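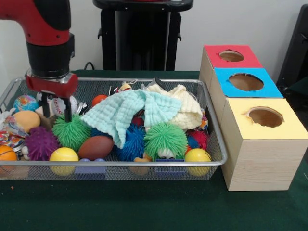
How long should I let a newly painted tabletop cure before I put things on it?

Leave it 30 days if the paint is latex or any other water-based enamel. You can set light items on it after 5 days, but anything heavy or left in one spot will stick or leave a mark until the paint has hardened all the way through.

Nundcombe Help > Painting and Finishes > Furniture

Reading time: 2 minutes

posted by guvska

I painted an old kitchen table in July with two coats of satin enamel. The can says dry to the touch in one hour and recoat in four. It doesn't say anything about when I can use it. It's in the garage now and we're eating off our laps, so sooner would be better.

dampbasement488

Dry and cured are two different things. Dry means the water is gone from the surface. Press a fingernail into the underside of the edge where it won't show. If it leaves a dent, wait longer. Garages get humid in summer and that slows it down a lot. Bring the table inside if you can and run a fan on low.

When you do start using it, put felt pads under anything that stays put. Use placemats for the first couple of months. Don't use a plastic tablecloth, it traps moisture and will pull the paint up.

nurcombe_paints

I used mine the next day and it was fine. Oil paint though

dam2783

Wipe with a damp cloth only, no spray cleaner until the month is up. Wax won't make it cure faster.

Related
Sanding between coats
Satin or semi-gloss for a kitchen table
Removing a ring mark from paint
Can I paint over varnish?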